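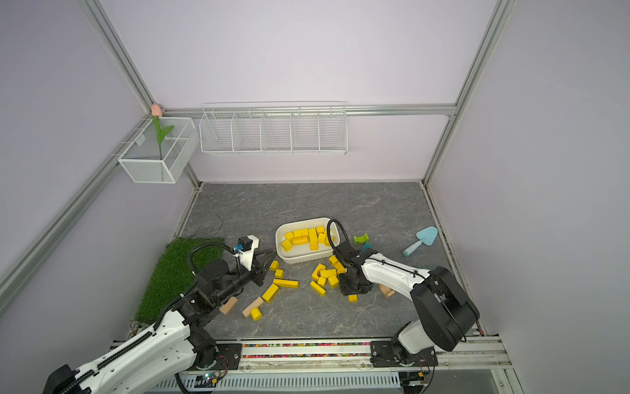 Los bloques en su bandeja, con el estante vacío detrás.

Ladusix: Preguntas de la comunidad > Orden y hogar

¿Cómo guardo bloques de madera sin que acaben por el suelo?

Publicado el sábado, 9 de junio de 2018

¡Hola a todos! Tengo un montón de bloques de madera amarillos, casi todos barritas rectangulares y cubitos, y los guardo en una bandeja blanca de plástico con las esquinas redondeadas. Caben, pero muy apretados, y en cuanto busco uno se me salen tres. Al fondo tengo un estante de rejilla blanca con cinco huecos que no uso para nada, y al lado una cesta de malla con un tulipán artificial (el tulipán se queda, eso no se negocia). ¿Paso los bloques al estante o me compro una caja con tapa?

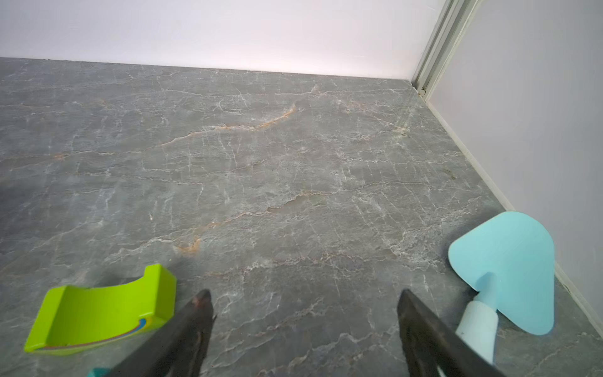 Otra cosa que me preocupa es el suelo, que es gris con vetas tipo mármol y lo quiero cuidar. Vi unas alfombrillas de Coswood, pero no sé si merece la pena o si con un paño debajo de la bandeja me apaño. ¡Gracias de antemano!

Respuesta 1 (la más votada)
Yo al estante no los pasaría sueltos. Los cubos pequeños se cuelan por la rejilla según lo separados que estén los alambres, mídelo antes. A mí me fue bien con dos cajas bajitas, una para barras y otra para cubos, y desde diciembre no he vuelto a pisar ninguno (bueno, uno). Las mías son de 30 cm de largo y las compré en un bazar de la calle Escobar.

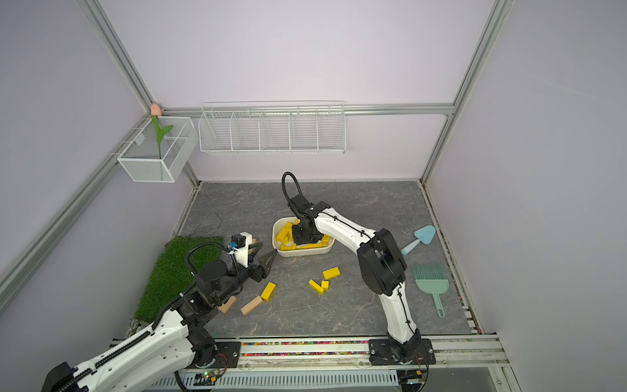 Y si no quieres gastar, deja la bandeja y saca la mitad de los bloques. Los de madera sin pintar, si tienes alguno mezclado, ponlos aparte, que luego es un rollo separarlos. Para el suelo, un fieltro adhesivo debajo y listo. Lo de arrastrar la bandeja cargada sí que lo evitaría.

Respuesta 2
caja con tapa y ya está, no le des más vueltas

Respuesta 3
Pues yo tengo cosa de juguetes hasta en el baño, así que no sé si soy quién para aconsejar, jaja. Uso bolsas de tela Alluvum, de las de 400 gramos, y las cuelgo de un gancho. Lo malo es que para encontrar una pieza hay que volcarlo todo. Del suelo no te sé decir, el mío es de corcho.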